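The invitation to the Skakeck open house said doors at 8, so I got there at 8 and waited outside until somebody found the key. Skakeck makes and tests things for kitchens. It has a low building behind the Gara tile warehouse and a parking lot that was designed by someone who walks to work.

Admission was free, with coffee, and the coffee was priced correctly.

First stop was the sewing room, where 13 machines were hemming cloths and the noise made the guided part of the tour mostly a matter of watching a man's mouth move. I learned that a hem can be wrong. I also learned that there is a bin for wrong hems, and that visitors may take two from it. I took four.

After that came the laundry, warm and smelling of nothing at all, a thing they're proud of. Every towel design goes through 110 washes before anybody is allowed to say a word about absorbency. Fabric softener is spoken of in there the way my grandmother spoke of cards. It coats the fibers, apparently, and a coated microfiber towel just pushes the water around. I have been pushing water around my own kitchen for years and blaming the sponge.

The part I'd come for was the mock kitchen, all gray stone counter and no crumbs, where they think about what happens to a towel between uses. The subject that morning was blue microfiber and the little countertop rack, a white tray with two wooden dowels over it. 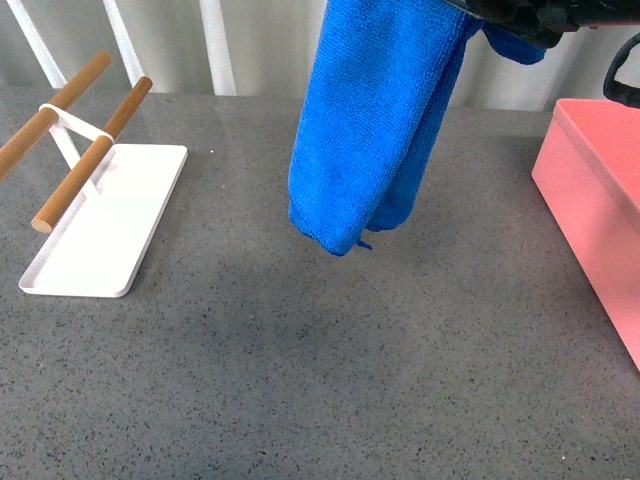

A towel folded in four over one bar stays damp in the middle, we were told, and a damp middle is where the smell moves in. Spread it out, one layer if you can manage it, and leave some air between it and its neighbor. A woman near me asked about the oven door handle, which is where every towel in America lives. There was a pause. The oven door handle is "not ideal."

Lunch was sandwiches from Jindari, across the road, and they ran out before the second group got in. I was in the first group and have no complaints.

The shop at the end is where they get you. The Dwivedi racks were stacked up by the register and I walked past them twice, feeling strong. I came home with one anyway, plus six towels and a brochure.

The next open house is in October. Park at the tile place.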